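Plodberg 200 Heated Towel Rail
Section 2 – First use and everyday drying

Fold towels once or twice before hanging, loop side out.

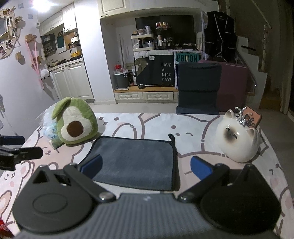

2.1 Before you switch on

1. Peel the film off the top bar and both end caps. Check the back of the bars too, there's usually a strip left there.
2. Wipe the rail down with a damp cloth. No bleach, no scouring powder.
3. Check the wall brackets are tight. Hex key is in the small bag with the Jorby timer.
4. Switch on at the wall. Green light = standby. No light – see Section 6.

Note: slight smell for the first hour or so. Normal. Open a window.

2.2 Setting the timer

1. Hold MODE until the clock flashes.
2. Set the hour with + and –, then press MODE agian for minutes.
3. Pick a program. P1 is mornings only, P2 is morning and evening, P3 stays on till you stop it.
4. Press OK. If you don't press OK within 13 seconds it drops back to the old setting and you start over.

Clock does not change itself in November. Redo steps 1 and 2.

2.3 Loading the rail

1. Wring or spin first. Dripping towels take forever and leave marks on the floor.
2. One towel per pair of bars. Bath sheets go on the bottom.
3. Leave the top bar free if you can – the sensor sits behind it.
4. Thick towels: turn over halfway through.

Towels with a hanging loop can go on the side hooks (Preda hook set, part 948, sold separately). Slower, but fine for hand towels.

CAUTION: Water-washed fabrics only. Nothing that has had solvent, paint or cooking oil on it, even after washing.

CAUTION: Bars get hot. Keep small children and pets away while the red light is on.

2.4 Switching off

Press and hold OK. Red light goes out, bars stay warm for a while after. Let them cool completley before cleaning.

Spare parts and hooks from the Stundcombe depot, see back page.

Rev. January 2021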